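Progress report, third quarter: Neighborhood Faith and Council Dialogue, Wendley

Category: Faith & Public Life
Last updated: July

In this period we held 15 meetings between local congregations and members of the Wendley council. In total 139 residents attended. The Zakar prayer house joined us for the first time.
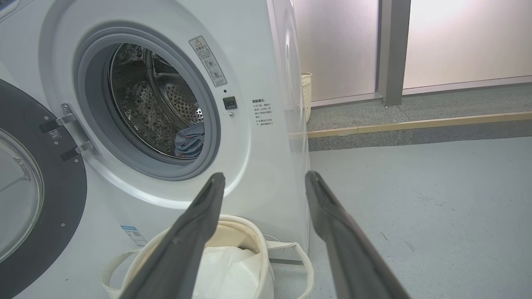

The main subject was the new rule on street processions. Sunee Ongart wrote a short guide to it, and we have given out 303 copies.

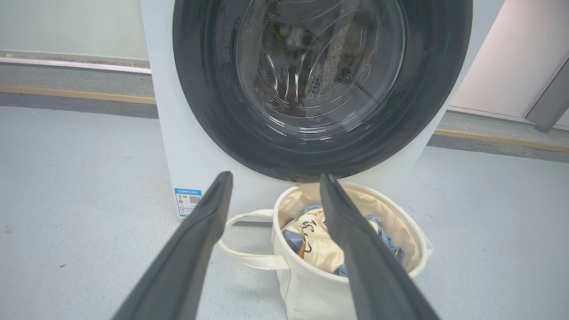

Our partners at De Haan asked for more attention to daily needs. Three congregations now want to open a shared laundry for families in temporary housing, and they ask the council to pay for the water. A front-loading machine with a steel drum and a large round door, as shown, is the type they prefer. Toon Vermeulen will bring the request to the council.
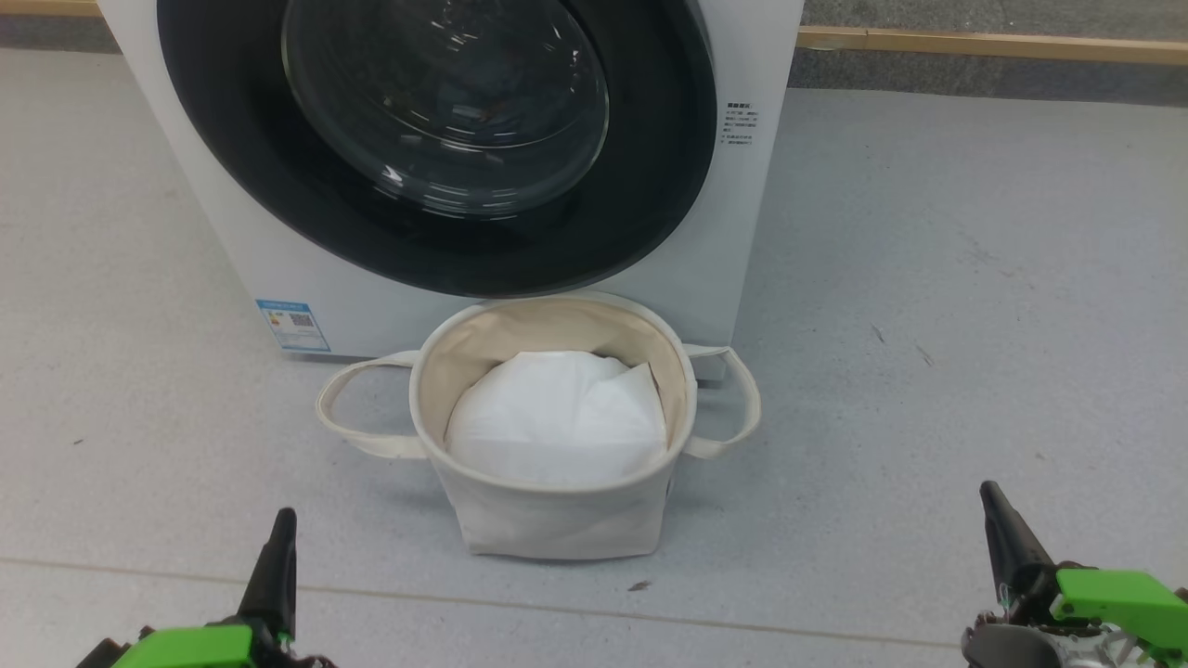
One difficulty remains. Two parties did not yet answer our invitation for the autumn debate. Hilde Martens will write to them again.

4 comments | 15 shares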